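Récepteur de trafic aérien Priltoleo : notre avis après un été d'écoute

Le Priltoleo est un récepteur ADS-B pour particuliers. Il capte les messages que les avions de ligne émettent en permanence (position, altitude, vitesse, indicatif) et les affiche sur une carte, dans le navigateur d'un ordinateur ou d'un téléphone. Il s'adresse aux amateurs qui trouvent les sites de suivi trop lents ou trop filtrés, et qui ne veulent pas assembler eux-mêmes une clé radio et un micro-ordinateur.

Dans la boîte : le boîtier, une antenne extérieure, un câble coaxial de 9 mètres, une bride de fixation pour mât et une alimentation. Le boîtier pèse 400 grammes et se pose n'importe où. Il n'a ni écran ni bouton, à part un petit poussoir de réinitialisation qu'il faut atteindre avec un trombone. La notice tient sur une feuille pliée. Elle est correctement traduite mais ne dit rien de la longueur de câble à ne pas dépasser, alors que c'est la première question qu'on se pose quand l'antenne va sur le toit.

Installation

On branche l'antenne, puis le réseau, puis le courant. Le récepteur apparaît à son adresse locale en quelques minutes. Il demande de saisir la position de l'antenne et son altitude. Il faut le faire soigneusement : avec une position fausse, les distances affichées le sont aussi, et la multilatération refuse de démarrer.

Nous avons commencé avec l'antenne à l'intérieur, contre une fenêtre orientée à l'est. Les avions à l'ouest disparaissaient presque tous derrière le bâtiment. Une fois l'antenne fixée au pignon, au-dessus de la gouttière, la portée est montée à 300 kilomètres pour les appareils en croisière. Pour le trafic en approche, tout dépend du relief. Une colline au nord nous cache les avions dès qu'ils descendent, et aucun réglage n'y changera rien.

À l'usage

La carte est sobre et rapide. Les étiquettes ne se chevauchent pas trop, les traces se colorent selon l'altitude et on peut exclure les avions au sol. En fin d'après-midi, le compteur affiche 500 messages par seconde sans que l'interface ralentisse. Le filtre par compagnie fonctionne bien. Celui par type d'appareil un peu moins, la base de données intégrée ignorant une partie des avions récemment immatriculés.

L'intérêt d'un récepteur à soi se voit surtout quand l'espace aérien est perturbé. Pendant une grève du contrôle, nous avons suivi le report du trafic vers les routes de l'est et les attentes empilées au-dessus de la balise voisine, sans passer par un site saturé. Il ne faut pas lui demander plus : les appareils qui n'émettent pas restent invisibles, et un brouillage de la navigation par satellite donne des positions aberrantes que le Priltoleo affiche telles quelles. Une alerte serait bienvenue.

L'historique est le point faible. Le récepteur ne garde que la journée en cours et l'export se fait dans un format maison. Pour conserver davantage, il faut s'abonner au service Barkoter, le réseau de partage du fabricant. L'abonnement est offert à ceux qui transmettent leurs données, à condition que le récepteur soit en ligne presque tout le temps. Le partage est activé par défaut – nous aurions préféré l'inverse.

Face au Gendum

Nous utilisions jusque-là un Gendum, plus ancien. Branché sur la même antenne, il voit à peu près les mêmes avions. Le Priltoleo décroche moins sur les signaux faibles et chauffe moins. Le Gendum garde pour lui une prise d'antenne plus solide, un format d'export ouvert et une vraie documentation. Qui en possède un en bon état n'a pas de raison pressante d'en changer.

Pour : installation simple, bonne sensibilité, carte fluide.
Contre : historique trop court, export fermé, partage activé d'office.
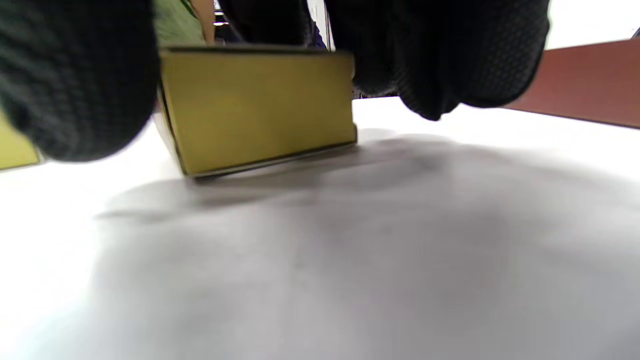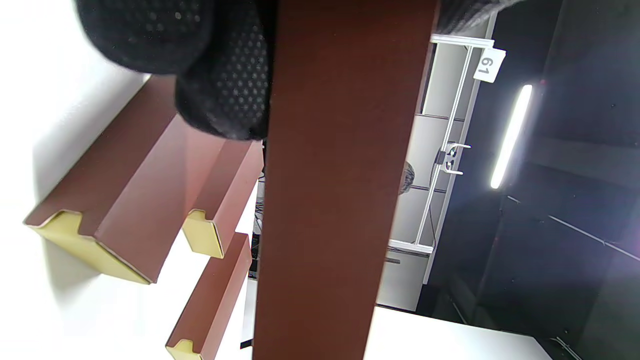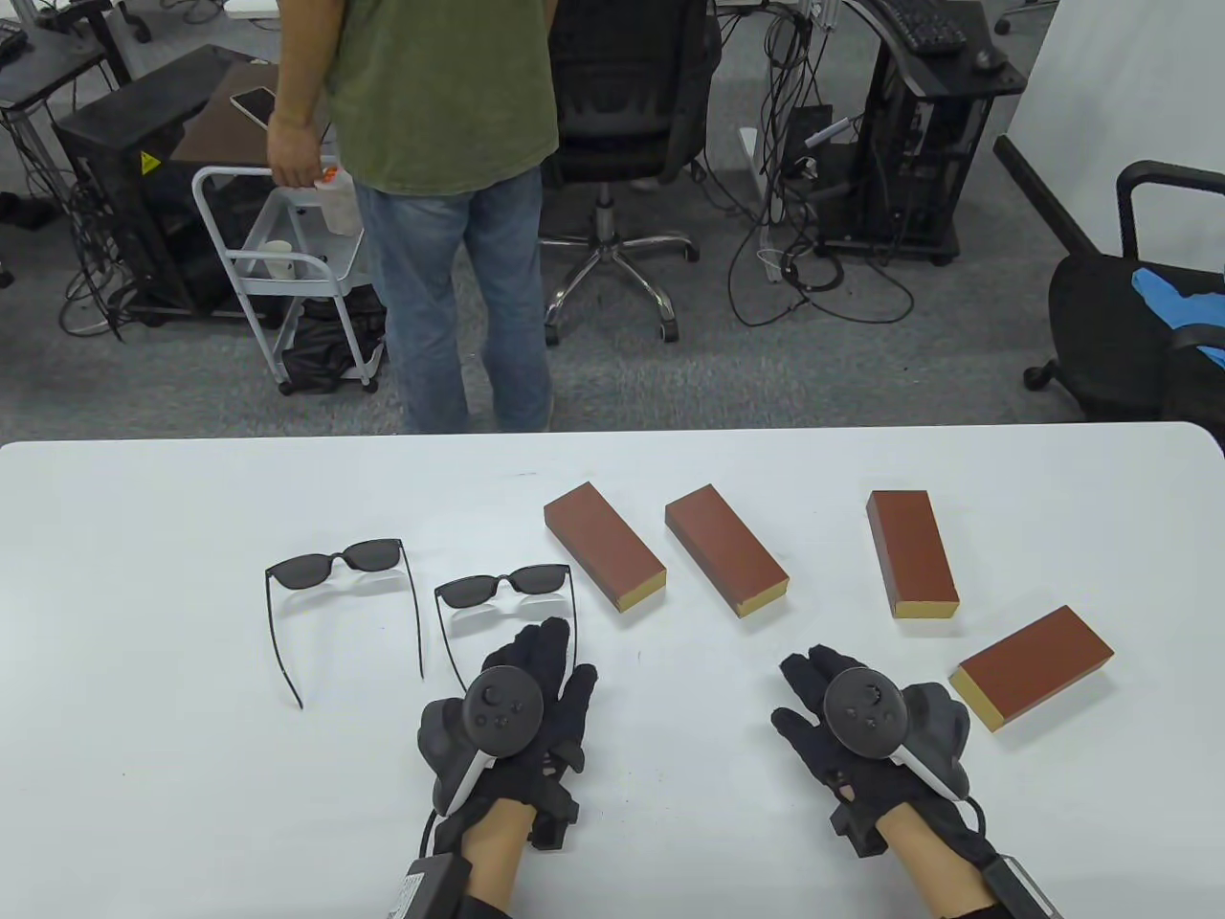
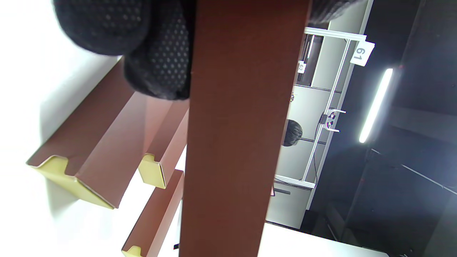 Gilmartin, septembre – Une mise à jour du logiciel est arrivée après la rédaction de cet essai. Elle complète la base des types d'appareils et corrige un défaut d'affichage des indicatifs sur téléphone. L'historique reste limité à la journée. Le récepteur a redémarré seul pendant l'opération et a conservé la position de l'antenne, mais le partage vers Barkoter, que nous avions coupé, était de nouveau actif. Il faut retourner le désactiver dans le menu Réseau.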